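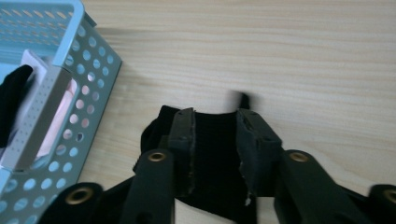 Tinthorpe wrote under my last entry that a basket with holes is a bad choice for cloths, the small threads go through and the dust comes in, and why do we not take a closed box. I answer it now because the question comes every time.

The closed boxes we had until May. The cloths smelled after a short time, also when I believed they were dry. With the perforated basket I did not notice this smell again. Dust is a fair point. I will put a sheet of paper over the top in the evening and compare.

Oct 17, 2018. Work on the storage of cloths, large table.

Today's question was only how the cloths should lie in the basket, folded or simply put in. The black cloth over the rim is a habit in our room, I know it, and I do it too. It is quick to take, but it slides to the floor when somebody passes with a wide sleeve. My proposal is that a cloth goes completely inside or it goes on the hook.

Folded in 2 layers and standing on the edge, like cards in a drawer, they are easy to find. Lying flat, one pulls out the lowest and all the others come with it. I tried also rolling. It looks nice but it takes too long, and the thin ones open again by themselves.

The table has a pale wood top and it marks easily, so please lift the basket and do not push it. The tape on the wood can stay for now. When you take it off, pull slowly and flat, otherwise the glue remains.
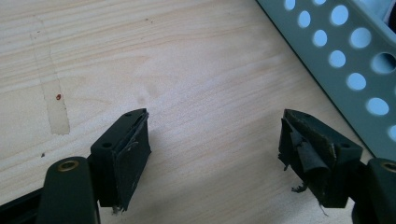
Notebook 24, page 2

Continued. I looked in the old Rüegg household book (the 1902 printing, the copy from Zesau) for what they say about linen. They want air from all sides and no metal touching the cloth. For the air our basket is good enough.

Washing of the basket: warm water, a little soap, a soft brush for the holes. The slots in the floor collect fluff and the brush is too thick for them. A wooden toothpick works, but slowly.

To order: more hooks from Celska, if they still have the short ones. The long ones catch on the sleeves.

Still open: where do the cloths with oil go? Not with the others, please. I leave them on the windowsill until we have decided.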